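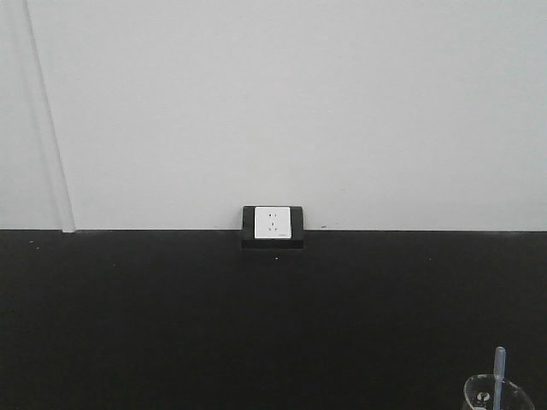

Lerkcombe bench automation: gallery and buying notes

We are planning to move part of the hand pipetting at Lerkcombe to a small bench arm. This page keeps the pictures and the buying notes together so that everyone is working from the same thing. Notes are by Sointu Turunen, with costs from Yevhen Sydorenko. Prices are in euros, before tax.

The work now
Small volumes, a glass beaker and a plastic dropper pipette. The white wall and black bench top are the ones the arm would have to work against. Clear glass on a dark, slightly shiny surface is a fair test for any vision system, so we have asked both suppliers to quote with and without a camera.

Power
There is a socket in a black housing at the back of the bench, where the top meets the wall. The arm controller and the pump would both need a supply. Please don't plan on an extension lead across the bench. Yevhen is pricing a second outlet and would like the plug types from each supplier before he orders anything.

Arms under consideration
Fisura, the smaller of the two. It clamps to the bench edge and the controller sits underneath. Reach is enough for one station. The quote leaves out the gripper fingers.

Kinsella, heavier, and it needs a bolted plate. The bench top would have to be drilled, and we need written permission for that. Training is in the price.

Gripping
Neither supplier has shown us a standard finger that holds a soft plastic pipette without squeezing the liquid out. Sorklow will make a pair of fingers to our drawing for 800. We would buy these whichever arm is chosen. A fixed rack for the pipettes can be made here.

Costs so far
Custom fingers: 800
Bench plate, guarding and electrical work: 3,000
Arm and controller: waiting for revised quotes
Camera: optional, quoted separately
Spare beakers and pipettes: from the normal consumables budget

Time
One operator now spends 5 hours a week on transfers. Sointu has allowed 40 hours for setting up and checking the arm, and that should be counted as a cost even though no invoice will come for it. Cleaning down stays a manual job in all versions of the plan.

Still to settle
Who signs off the guarding.
Whether the bench stays in use for hand work in the evenings.
Length of the service contract. Kinsella want three years, Fisura will do one.
Where the controller goes if the cupboard under the bench is kept.

Revised quotes are due in July. Corrections to the figures should go to Yevhen, and anything about the bench or the method to Sointu.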